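Laundry & Linens board > Folding and storage
Thread: Sweatpants. Fold, roll or hang?

kanyarat_i
Posted 8 Nov 2018
Hi all, long time reader and very occasional poster. I have a household of sweatpants people. My husband, both boys, and me too once the weather turns. I did a count last night while I was putting things away and we own 11 pairs between the four of us, nearly all of them gray, and the drawer will not close. I have been folding them in half and then in thirds the way my mother did, but the waistbands are so bulky that the stack leans over and by the middle of the week it's a heap again. Do you fold, roll or hang yours? And if you hang them, do they stretch? The heavy ribbed kind is what I'm worried about.

ChalermC
Roll them! Lay them flat, one leg over the other, tuck that pointy bit at the crotch in so you have a nice long rectangle, then start at the ankles and roll up toward the waist. The waistband ends up on the outside and you can fold it back over the roll like a cuff. I've done it this way for years (I started when we lived in a tiny place with one dresser) and you can stand them up side by side and see every pair.

apinya.onsri
I'm going to disagree with Chalerm, very fondly. Rolling is lovely for T-shirts but thick sweatpants turn into a log, and in my drawers a log takes up more room than a flat fold. My drawer is 9 inches deep and I get more in folded. What helped me was alternating the waistbands, one to the left, the next to the right, so the thick ends don't all pile up on one side and tip the stack.

kanyarat_i
Oh, alternating! I feel silly that I never tried that. Thank you, Apinya.

ChalermC
Well, I'll stand by my logs, but I'll admit my drawers are deeper than yours. Do you squeeze the air out first? Press down with your forearm as you roll. It makes a big difference with fleecy ones.

jirayu_h
Hanger here. I drape them over a padded bar at the thigh, never by the waistband. I had a pair of heavy knit ones I hung from clips at the waist all one winter and by April the ribbing had gone wavy right where the clips were. The weight of the legs just pulls and pulls. Over a bar they've been fine.

apinya.onsri
Jirayu is right about clips. Same goes for the clothesline, I think, at least with the heavy ones when they're full of water. I dry mine flat on a rack and then smooth the waistband with my hands before I fold.

ChalermC
See, I peg mine by the waist on the line and have never had one go wavy. Maybe it depends on the elastic.

kourosh_s
Jumping in with the boring answer, which is fewer sweatpants. We had some 60 pieces of loungewear in this house before I went through it all, and it was the same three pairs in the wash every week anyway. For the fold itself, I hold them up by the waistband first and let the legs drop straight. It saves a lot of fussing on the table afterward.

kanyarat_i
Kourosh, you are not wrong, but try telling that to a fifteen-year-old! I'll do Apinya's way for the everyday ones and try Jirayu's bar for the two good pairs.

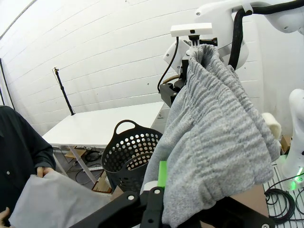 Gray knit held up at the top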